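Last updated: Dec 17, 2018

14 comments

When Sibel Dağdelen took over the old button warehouse in Forkness, the roof leaked in two places and the upstairs had no heat. She signed the lease anyway. Two years later, Gollell runs a shop on the ground floor and evening classes upstairs, and sells secondhand construction toys and puzzles to customers she mostly never meets.

"I was a bookkeeper before this," she said. "I liked it fine. But I kept buying boxes of old toy parts at yard sales, and my apartment filled up."

Dağdelen grew up over her father's hardware store, Coşkun, where screws and hinges were sold by the piece. She says that is where she got the idea that people will pay for one part if it is the right part. Most toy stores only sell the complete set. If a child loses a wheel, the set goes in a closet.

"My father had a drawer for everything. A man would come in with half a hinge in his pocket and go home with the other half. I wanted that, for toys."

Her first months were slow. She had 297 boxes of mixed parts and no list of what was in them. Her first hire, Liya Tufa, spent all of October sorting on the floor because the tables had not come. Tufa still runs the stockroom and decides what gets kept.

"Sibel wants to keep all of it," Tufa said. "I throw out anything cracked. We argue, and then I throw it out."
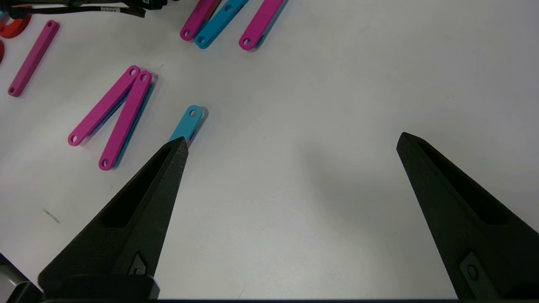
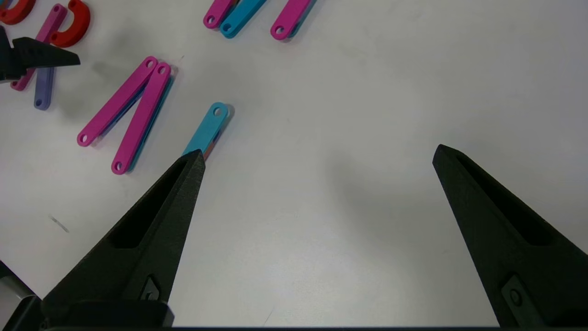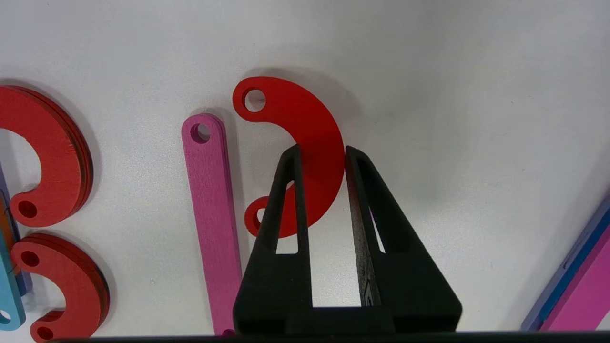
Flat pieces on a white tabletop.

Prices are low, and Dağdelen does not plan to raise them much. A single part usually costs less than the stamp needed to mail it, so she asks customers to order several at once or to stop by. Postage is her biggest headache. She used to send everything in padded envelopes, until a run of them arrived torn. Now she uses small boxes from Dorkard, a packaging supplier across the river, and pays more for them than she would like.

The classes were not part of the original plan. A neighbor, Adel Cherkaoui, asked whether he could use the upstairs room to teach adults how to repair wind-up toys. He had 11 people the first night. The room has heat now, though he tells students to bring a sweater.

"They come in with something that belonged to their mother," Cherkaoui said. "Some of it can't be fixed, and I say so early. Then we take it apart and see why it stopped."

Dağdelen has kept up her bookkeeping and does the shop's accounts herself at night. The shop covered its rent for the first time this fall. She had 142 orders last month, her best so far, and she expects January to be quiet. She has not paid herself a full salary yet.

Asked if she would open a second location, she shook her head.

"I still have boxes I haven't opened," she said. "And the roof needs doing again - the same corner as last time. I'd like to get through the winter first."

The shop is closed on holidays. Class sign-up for spring is at the counter.

Shares: 38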